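The Spare Parts Shelf

It's old desktop season again, friends! Every spring somebody's office clears out a closet and we end up with a stack of towers by the door, and this year it was Mertens who called, with seven of them, all Dells, all with that particular gray fluff inside that gets up your nose for a week. I love these machines. They're heavy and ugly and you can get into one in no time flat.

I've been reading up on processors, so that's what you're getting this month (sorry, printer people, Shiela Yap has promised me something on rollers for October). If you've never taken the side off a tower, lay it flat first, open side up. Everything is so much easier when gravity is on your team and dropped screws stay where you can find them.

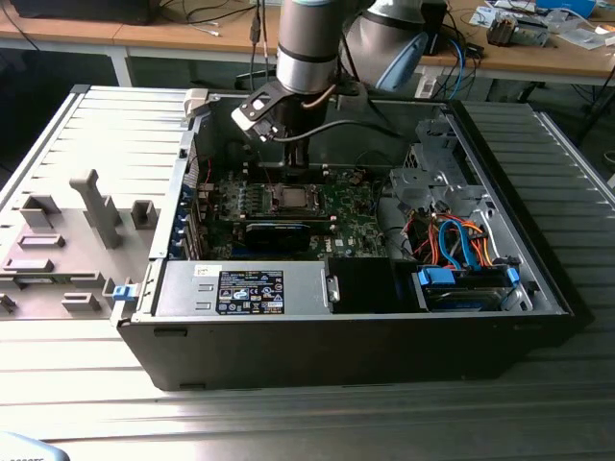

Before you go anywhere near the socket, have a good look for dust, because whatever is sitting on the board will happily slide into the one place you don't want it. Danilo Padilla swears by a soft paintbrush. I use canned air and go outside to do it, after what happened to Rosalinda's sweater.

Then the processor itself. You free the little lever, swing it up, open the metal frame, and the chip just sits there waiting to be lifted. Straight up, please! Hold it by the edges and don't tilt it, and don't set it down on your sleeve while you look for a tray (me, last fall, two of them). Going back in is the same thing backwards: find the corner mark, line it up, let it drop under its own weight. If you feel like pushing, stop and look again.
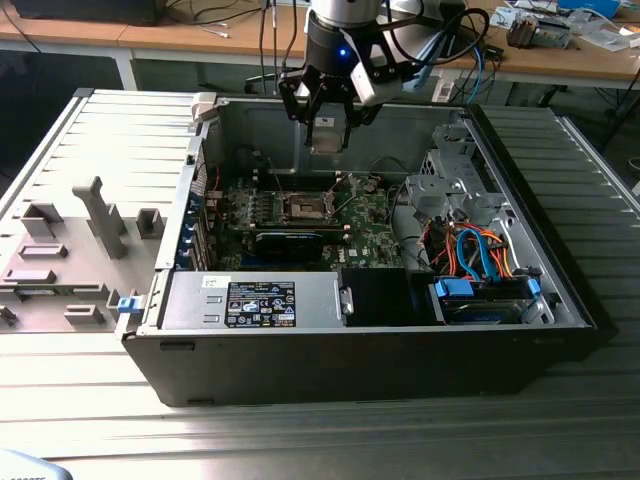 Lever up, socket open, a small square processor-like piece held over the case.

Aileen Maglaya asked whether it's worth swapping chips in something this old. For a homework computer, I'd put the money into memory first, and then a solid state drive. But for learning on? Perfect. You can practice the same move all afternoon and the worst you'll do is ruin a part from the shelf.

We still need thermal paste and small trays with lids, so if you have either lying around, drop them in the bin by the sink. The bench is open Thursday nights, and there's a box of 39 loose memory sticks that badly wants sorting. Bring your reading glasses, the labels are tiny.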